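Pesquisar contos, autores... Buscar

O pano azul

A garra da direita fazia um clique. Seco, sempre no mesmo ponto do curso. Na ficha da Soltora estava 2,952 ciclos desde a última revisão – alguém tinha escrito por cima, a lápis, "ouvir".

Ouvi. Tirei a tampa do eixo, limpei, pus massa, fechei. Os parafusos dos dedos um a um, sem forçar. O manual da Karppinen mandava sete voltas de teste em vazio. Fiz quatro. Pressa.

Depois o pano, em cima da cama. Lençol verde-acinzentado, o tecido azul todo amarrotado, uma garra de cada lado. Fechar devagar. Puxar.

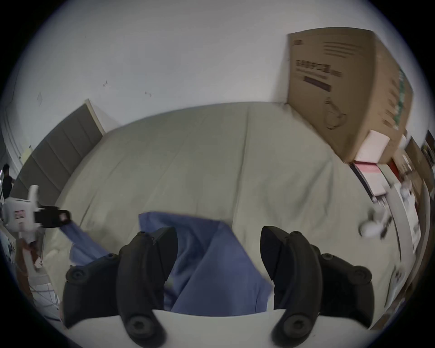 O pano azul entre as garras, na cama.

Fiquei à escuta. O frigorífico da cozinha, um carro lá fora, a minha respiração. Clique nenhum. Ou era baixo de mais, não sei.

Em fevereiro, em Brodstead, tinha deixado passar um barulho destes. Pensei que era da mesa. Na manhã seguinte o dedo estava preso, meio aberto, como quem ia dizer qualqer coisa e desistiu. Levei a noite toda a desmontá-lo e ninguem me perguntou porquê.

Abri. Fechei outra vez – com a mão mole, quase sem querer. As almofadas encostaram direitas.

Escrevi na ficha: eixo limpo, folga a vigiar. Apaguei o "ouvir". Voltei a escrevê-lo, mais pequeno.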